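From: Muthoni Temba
To: Sirkenley kitchens list
Subject: Re: [sirkenley-kitchens] Wooden spoons, lids, and what lives on the worktop

Everaldo, all,

Quick reply between things, sorry if it's a bit all over the place. Answers under your bits.

Everaldo Dantas wrote:

> Evening all. We've got the shared kitchen at Cisbridge back after
> the tiling and I would like to NOT fill the worktops up again in a
> fortnight. Before the work there was 63 cm of usable space between
> the hob and the first clutter, I measured it in a temper.
>
> Three things I'd like opinions on. First, wooden spoons: pot on the
> counter or drawer? Second, plastic tubs and their lids, which
> are driving me up the wall. Third, does anyone oil their wooden
> utensils and with what. Someone at Shirima told me olive oil and
> someone else there told me never olive oil.
>
> Also is marble really as fussy as people make out.
>
> Everaldo

Spoons – pot. Every time. We tried the drawer at Tendis for most of last winter and it was hopeless, the slotted ones hook onto the whisk and then the drawer won't open and you're in there with a butter knife. A metal pot against the backsplash, heads up, done. Only thing I'd say is don't let it get crammed. Ours was so full you pulled one out and two came with it. Took out the duplicates in April, put them in a box under the sink, not one person has asked for them back.

Where it goes matters more than I thought. Not next to the hob, the handles get greasy and then dusty on top of the grease, horrible. Along the back by the coffee grinder is fine. The grinder has to be near a socket anyway so that strip of counter is never going to be a chopping area.

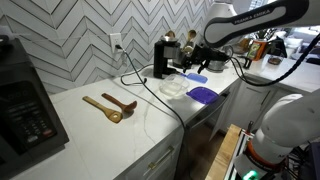

Cords are the other half of it. A grinder lead is always twice as long as you need and it ends up in a loop on the counter picking up crumbs. I use one of those velcro ties, the sort that come on a new kettle, and tuck the slack round the back. Wipe under it when you do the counter. People don't.

Right, lids. I've got opinions. What worked for us was one make of tub only, two sizes, and anything else goes home with whoever brought it. Coloured lids help no end if the colour goes with the size – ours are a darker purple for the big ones and a lighter bluey one for the small, so you can see from the other side of the room which you've picked up. Tubs stacked inside each other, lids standing on edge in a washing up rack next to them in the cupboard. Do NOT store them with the lids on, they take up the whole shelf and go musty. I know some of you disagree, we had all that out last time.

We had 40 tubs at one point and not nearly that many lids. No idea. If a tub has had no lid for 3 weeks it goes in the recycling, that's the rule and it's on the cupboard door.

Oil – not olive, I'd go with whoever said never. Goes sticky and then it smells. I use the food safe mineral oil you get for chopping boards, the chemist has it too sometimes. Wash them, leave overnight so they're properly dry, rub it in with a bit of old tea towel, leave it, wipe off. Couple of times a year. Pale ones show the difference most, they go a lovely honey colour. The dark reddish ones hardly look different but they do feel smoother afterwards. If the edge of a spoon has gone furry give it a go with fine sandpaper first. And no dishwasher, please put up a sign, somebody will anyway.

Marble. Yes and no. It's lemon and vinegar that does it, and red wine, you get a dull patch that won't wipe off. Tomato as well if it's left. Get a spoon rest, or a saucer, so people arent laying a saucy spoon straight on the stone. Clean dry ones lying about on it do no harm. Washing up liquid and warm water, nothing out of a spray bottle unless it says it's ok for stone. White with a bit of grey in it hides crumbs suprisingly well, so wipe it even when it looks clean.

You didn't ask but with new tiles – if you went for anything zigzaggy with dark grout, good choice on the grout. Light grout behind a counter is a misery by the second year. Old toothbrush, bicarb.

Have to run, the bread delivery is at half four and I've not cleared the table. Will dig out the name of the tub people if you want it. Can someone who was at the last Cisbridge clear out say what happened to the big colander?

Muthoni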